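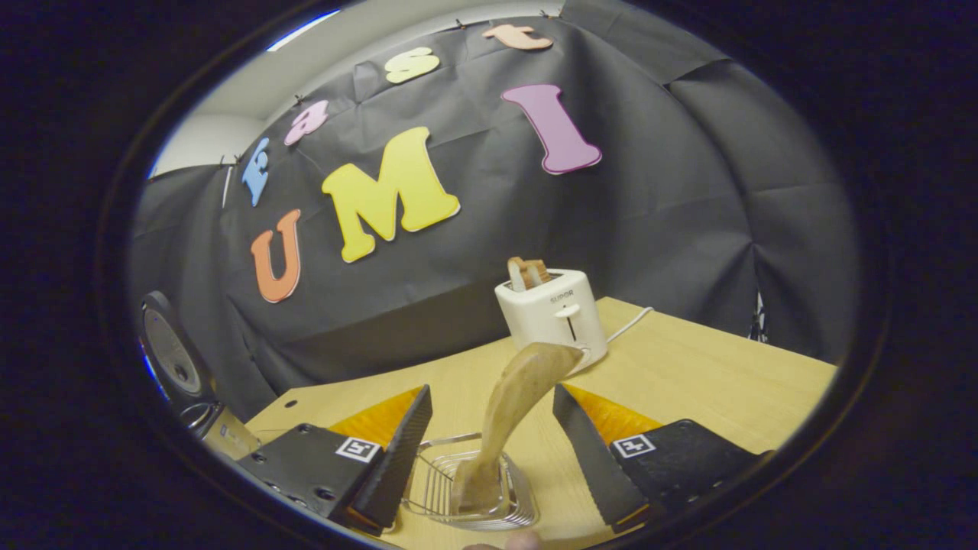

二月这一期的大题目：机器会烤面包了吗

先说结论：快了，而且比我去年想的快得多！但是你家早饭那几分钟，今年还得自己来。

上一期信发出去以后，收到好多回信都在问同一件事：满网都是机器人叠衣服、倒水、端盘子的视频，到底哪些能信，哪些活儿机器现在真能干，哪些还差一口气。我本来打算写一小段就过去，结果越写越长，干脆把整期都让给它了。不爱看机器的朋友可以直接跳到最后的来信，那里有一段讲抹布的，我很喜欢。

就从面包片说起吧。白色的双槽多士炉，正面印着SUPOR，槽里露出一截烤得金黄的面包；旁边一只细铁丝的面包架，架上立着一片还没上色的。前面那副手持夹爪，两根手指上是带棱纹的黑色指垫，背后衬着橙色的软鳍。黑布景上还别着彩色的泡沫字母，UMI三个最大。一张浅色木桌，一件每天早上成千上万人半睡半醒就做完的事。我看着它高兴了半天，真的，做家务机器人的人终于肯老老实实地盯着一片面包了。

为什么偏偏是面包片这么有意思

我给你数一数早上我自己烤面包要过哪些关（这周我特意慢动作做了一遍，我家人觉得我疯了）。

先得把面包片拿起来。吐司是软的，捏轻了往下滑，捏重了留两个坑，新鲜的那种尤其要命，一捏就扁，扁了就塞不进槽里。隔夜的好一些，边上硬，中间还软。人手根本不用想，指尖碰到的一瞬间就知道今天这袋是哪种。机器要么靠看，要么靠手指上的传感器，要么就靠手指本身够软，让错误没那么严重。

然后是对准。多士炉的槽不宽，面包片立着进去，偏一点点就卡在槽口。卡住了人会怎么做？晃一晃，往左蹭一下，往右蹭一下，它就下去了。这个“晃一晃”我在无数演示里都没见过。很多系统一卡住就停下，或者更糟，继续往下压，面包当场对折。

再是按压杆。要往下压到底，听见咔的一声，它得锁住。压得不够就弹回来，压偏了整个炉子会在桌上滑走，轻的炉子尤其爱跑。我自己是一手按杆一手扶炉身的，写这段之前我从来没注意过自己用了两只手！

最后是取出来。烤好的面包和刚才那片已经完全是两样东西：表面硬了，脆了，轻了，还烫。同一副手指，刚才要温柔，现在要夹得住一块滑溜溜的脆壳，力气大了掉一桌渣。

你看，同一片面包，进去和出来就是两道题。再加上铁丝架，架子上的丝又细又亮，深度相机看这种东西经常一片糊，隔丝取物还会勾住。我觉得拿早餐来考机器，比叫它翻跟头难得多，也有用得多。

手持夹爪这条路，我为什么看好

过去教机械臂干活，常见的做法是遥操作：人在一头摇操纵杆，机械臂在另一头跟着动。慢，贵，操作的人练上好几天才不别扭，而且只能在摆着机械臂的那间屋子里练。

现在越来越多的团队换了个思路，把夹爪从机械臂上“拆”下来，让人拿在手里干活，夹爪上装个广角相机，把手怎么过去、什么时候合拢、什么时候松开都记下来，再拿这些数据去训练模型，最后让真正的机械臂装着同样的手指照着做。人拿着夹爪干活，速度接近正常，去谁家厨房都行，背个包就走。

我最喜欢它的一点，是它逼着人只用机器也有的手指去做事。我借到一副类似的手持夹爪玩过一下午（谢谢Lorenz Frei，还有他那间永远有咖啡的工作间），头一个任务就是从袋子里抽一片面包。我用了十个指头四十多年，突然只剩两片软鳍，整个人像戴着烤箱手套在拆信。袋口不听话，面包挤在一起，我抽出来一片半。第二次我学乖了，先把袋子放倒，让面包自己滑开一点再夹。Lorenz在旁边说，你刚才想出来的这个办法，就是我们要它学的东西。

我听完鸡皮疙瘩都起来了。袋子放倒这一下，没有哪个工程师会提前写进程序，可是人做了，数据里就有了。

当然毛病也不少。夹爪在人手里，力道是人给的，相机只看见手指开合，未必看得出用了多大劲。广角镜头把周围拍得弯弯的，好处是看得宽，边上的东西却要花力气校正。还有人手腕太灵活，有些角度真机械臂够不到，录得再漂亮也得扔掉。做这行的朋友说，最开始的数据常常要筛掉不少，筛的过程比录的过程还磨人。

Foltdale的早餐台：八百多次面包

这一节是我最想讲的。Piroska Szilágyi在Foltdale那边管一个小小的测试厨房，测各种会动的机器做早餐。她愿意把一轮完整的记录给我看，条件是我得连失败一起写。求之不得！

任务定得很朴素：一片吐司，从架子上取下来，放进多士炉，压下压杆，等弹起，取出来放到盘子里，全程没有人碰。面包掉了，算失败；面包烂了，算失败；炉子被推到桌边，人不得不伸手去挡，也算失败。

她们跑了862次，成功639次。

我知道有人会皱眉头：四次里差不多坏一次，这也叫会做早餐？可我看到这个数字是真的从椅子上站起来的。同一套规则，她说去年春天的那台机器连半天都跑不满，大部分时候停在槽口前面犹豫。现在大多数面包能完整地走完一圈，中间没有人喊停，没有剪辑，灯光也会变，因为她们厨房有扇朝东的窗，上午和下午差很多。

失败的那些更值得看。我花了一个晚上读她的备注，读得津津有味。最多的一类是放进槽的时候歪了，卡住以后机器松手，以为自己完成了，接着去压压杆，一片面包斜着站在炉子上，像在等公交。第二类是取出来的时候太低，面包弹起来只露出一点边，手指伸不进去。人会把压杆往上再抬一抬，让面包多冒一点头，机器还没学会这一招，Piroska说下一轮专门教。第三类我没想到，是面包屑：屑掉在桌上，夹爪下去的时候屑粘在指垫上，再夹下一片就打滑。她们现在规定每一轮之间擦一次指垫，由人来擦。

所以目前的分工是，机器做早餐，人给机器擦手。Piroska写到这里自己画了个笑脸。

我问她最想改进什么，她的回答很干脆：不要更快，要它知道自己没做成。一台机器歪着放了面包却能发现歪了，重来一次，比一台动作漂亮但闭着眼往下走的机器有用得多。这一点我举双手赞成。家务里九成的本事是收拾小意外，谁家做饭不掉东西呢？

车间里的情况：已经在上班了

家里还在考试，车间里有些机器已经打卡了。

Ravindra Pandey在Dunstan的烘焙车间做产线，他那里装了一台机械臂，专门把烤好的面包盘从架车上抽出来，送到冷却带上。一个班下来104盘，天天如此，盘子的尺寸一样，架车停的位置地上画着线。他说这台机器最大的优点是无聊。我很爱这句话。工人不用再弯腰去够最底下那层，腰疼的抱怨少了，大家对它的态度也从“抢饭碗的”变成了“那个搬底层的”。

但他也领我（视频里领的，我人还在家里穿着拖鞋）看了旁边一个工位：装袋。六个小餐包，软的，大小不一，装进薄塑料袋，拧口，夹上夹子。这里还是人，而且短时间里还会是人。他们试过两种抓手，一种吸盘式的把餐包表皮吸破了，一种指状的装得进去，可是薄袋子一碰就合上，机器撑不开。人会对着袋口吹一口气，或者搓两下，就开了。（食品车间当然不许吹，他们是搓的，戴着手套搓。）

这个对比特别能说明问题。盘子硬，位置固定，重量差不多，这种活儿机器已经能接。袋子软，餐包软，每次都长得不一样，这种活儿还差得远。家里呢，很不幸，几乎全是第二种。

Ravindra还讲了一件事让我想了很久。装机械臂那个月，他们花在机器上的时间不多，花在改架车上的时间很多：换轮子，加定位销，把几辆歪掉的旧车淘汰。机器来了，环境先得变规矩。车间可以这么干，你家厨房行吗？我家筷子筒每天都不在同一个地方，我也不打算为了谁去画地线。

叠毛巾：看起来最近，其实有坑

再讲一个大家问得最多的，叠衣服。

Droter那套叠毛巾的装置，我看过完整的一段没加速的录像，整整30分钟，从一筐揉成团的毛巾开始。看之前我泡了壶茶，以为会睡着，结果看得茶都凉了！它拎起一个角，抖一下，找第二个角，找不到就放下重来，有一条浅色毛巾它来回拎了好多遍，最后居然真让它找着了，摊平，对折，再对折，推到一边。那一刻我在沙发上鼓掌。

好的地方是它肯重来。坏的地方是只要毛巾里混进一只袜子，整个流程就乱。袜子会粘在毛巾里面，拎起来掉下去，机器盯着掉下去的袜子看，手里的毛巾忘了。Begoñe Aguirre在一家小洗衣房试用过一阵，她跟我说，最省时间的办法是先由人分拣，毛巾归毛巾，剩下的归人。分拣本身不算累，站着叠才累，所以她愿意留着它。夜里收工前把一筐毛巾交给它，第二天早上来取，慢一点完全没关系。

这个用法给我很大启发。我们总拿机器和人比谁快，可是有些家务根本不赶时间。夜里的碗，夜里的毛巾，地上的积木，慢慢来嘛，我睡着呢。

洗碗机前面的那一段

Randeo做的是往洗碗机里摆碗，我得说这是我私心最想要的一台，谁先做出来我先排队。

他们目前的进度：盘子没问题，大碗没问题，杯子倒扣得很好，连高脚杯都敢碰，夹的是杯脚，动作轻得像在拆炸弹。难的是锅铲、漏勺、带盖的饭盒，还有粘在一起的两只碗。两只碗摞着，中间有水，吸得紧紧的，人会拧一下，机器往上提，提起来的是两只，摆进去还是两只，洗出来里面那只照样脏。

他们的工程师Severin Mösli在电话里很坦白，说碗碟这一行最大的敌人是剩饭。盘子干净的时候，形状一清二楚；盘子上有半块土豆、一摊酱，视觉系统就开始怀疑人生，到底边在哪里。所以现在的版本要求人先把剩饭刮掉。我说，那最恶心的一步还是我干？他笑得很响，说是的，目前是的。

我还是高兴。三四年前大家还在演示把一块积木放进一个方孔，现在有人认认真真地和半块土豆较劲了，这就是进步的样子。

看演示视频的时候，我会看什么

好几位读者问怎么分辨真本事和好剪辑。我不是专家，就是看得多，说说我的土办法。

找“倍速”的小字。写了几倍速的，我反而更信任，说明人家不藏着。画面里有钟、有蒸汽、有人走过，都能帮你猜真实速度。

看有没有一镜到底。切镜头不一定是作弊，但每切一次我就在心里记一笔。

看东西换不换。同一只杯子放在同一个点，做一百遍我也不激动。换一只把手朝里的，我就坐直了。

看失败的时候怎么办。这是我最看重的一条。敢放失败片段的团队，我都想给他们写感谢信。

看旁边有没有人拿着遥控器。遥控没有什么丢人的，很多好数据就是这么来的，但是标题里得写明白，遥控的和自己干的，差着十万八千里。

还有一条是Piroska教我的：看机器做完以后停在哪里。会干活的机器做完一件，手会回到一个方便干下一件的位置；只为拍视频的，做完就僵在那儿等喊停。我后来回头看了好多老视频，准得吓人。

我给各项家务打的分

纯属个人意见，欢迎来信骂我。

扫地拖地：能干了，好多年了，就是怕数据线和猫吐的东西。

擦平整的桌面：基本能干，前提是桌上没东西。谁家桌上没东西？

搬同样大小的盘子箱子：能干，在车间。

往洗碗机里摆碗：八九不离十，剩饭你刮。

烤面包：看上面那两个数字，我觉得再有一两年就很像样了。

叠毛巾：能干，慢，请放到夜里。

叠衬衫、配袜子：还早。袜子我怀疑永远都早。

套被套：别问。我自己也不会。

给孩子装午餐盒：又软又湿又有盖子，还要讲究好看，难度最高的一档，可我特别想看谁来试。

来信选登

上期问大家最想把哪样家务交出去，回信里套被套遥遥领先，刷炉灶第二，第三居然是“记得把衣服从洗衣机里拿出来”。这一条其实用不着机械臂，一个闹钟就行，但我懂，我太懂了。

有位读者写得很长，讲她外婆的抹布。外婆家有好几块抹布，擦桌的、擦灶的、擦手的，颜色都差不多，全家只有外婆分得清，拿错了要挨说。她问：机器能分得清吗？我把这封信转给了Begoñe，她回得很快，说技术上可以，每块缝个小标记就行。然后她又补了一句，说她自己家也有这么几块抹布，她先生结婚十几年了还在拿错。

另一位读者问，手上关节不好的老人，最需要哪种机器。这个问题我想认真做一期。目前收到的线索里，拧瓶盖、拉拉链、从烤箱里端热盘子被提到得最多，都是几秒钟的小事，可是做不了的时候一天都不顺。如果你家里有这样的长辈，请写信告诉我他们每天卡在哪一步，越具体越好，“第二层抽屉太紧”这种就非常好。

还有人寄来一段自己做的小装置，用旧打印机的电机推多士炉的压杆，定时早上自动按下去。唯一的问题是头天晚上要先把面包放进去，早上吃的是晾了一宿的吐司。他说味道意外地不错。我准备这几天照着搭一个，螺丝已经买好了，进展下期汇报。

下一期暂定写擦窗，Lorenz答应借我一台会爬玻璃的，我家在四楼，绳子我会系两道。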